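The Fodley and the Prata

I had 54 picks left on the Fodley when my ex-husband's lawyer called, and I let it ring, because you do not walk away from a gripper in the middle of a run. That's how I ended up losing the good couch and winning the trial, or that's how I tell it at parties.

Let me back up. We had two grippers on the bench that winter. The Fodley was the pretty one, two fingers, quiet as a cat, with a price that made our boss breathe through her nose. The Prata was cheap and loud and came with a manual that had clearly been translated by somebody in a hurry. ("Please do not the finger.") Sustus, the company that paid our salaries, wanted to know which one to buy 800 of, and they wanted to know in January, and the person they asked was me.

I loved the Fodley. I'll say that up front so you know what kind of scientist you're dealing with. I'd worked with one at my last job, back when I still had a couch, and I went in planning to write a nice fair report that said to buy it.

The trouble was the wrist camera. Narnara makes a good little camera, but up close it turns the whole world into weather. I'd sit at the monitor late at night going through the pictures, and I'd get lost in them. A bolt would look like a moon. I'd find some bracket and get weirdly fond of it.

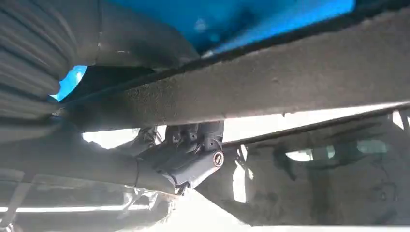 The wrist camera's view: blue paint, a gray beam, and my favorite hinge.

So that was my life. Pictures by night, picks by day, and a sandwich over the keyboard in between.

The test itself was dull, I promise. Go to the spot, close, lift, hold, put it back down. We put yellow tape on the carpet so people would stop drifting into each other, and people drifted anyway, and the tape came up, and I'd stick it back with my heel. By the second week I had a bit of yellow on every pair of shoes I owned. I wore it to mediation. The lawyer looked at my foot the whole time.

My two coworkers handled the trays. One of them believed in the Prata. He'd never say so, but he'd hum when it was running, and he went dead silent for the Fodley. The other one believed in lunch. I used to stand back and watch the pair of them and think — these are the people I talk to most in the world, and I don't know if either one has a dog.
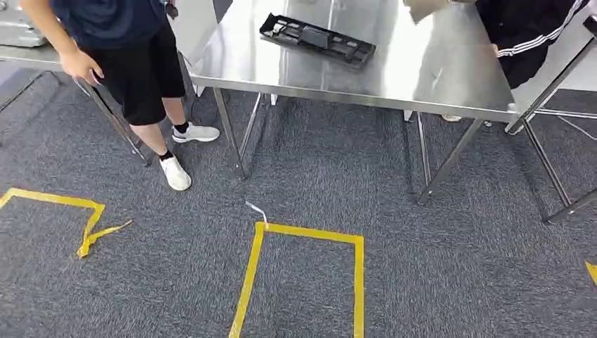 Steel table, black tray, yellow tape. Trial day.

Anyway, the Fodley. It did 204 picks without a miss, and I was already writing the email in my head, and then it started letting go. It never dropped anything with a bang. It would lift the tray, wait, and then sort of lose interest. The fingers opened up a hair and down it went. I swapped the pads. I swapped the cable. I gave it a talk.

The Prata dropped things too, but it dropped them right away, at the start, before you'd gotten your hopes up, and once we fixed the grip setting it quit doing it. It just banged along all afternoon like a washing machine with a boot in it. The humming got pretty loud.

I finished the Fodley's last 54 with my phone buzzing in my pocket. Then I took it off the arm, wiped it down and put it in its nice foam box, and I wrote the report the other way around from how I'd meant to.

I called the lawyer back from the parking lot. She said he wanted the couch, and did I want to fight it? I asked her for a minute. I was picking tape off my shoe.

"He can have it," I said, and I went back in to turn off the lights.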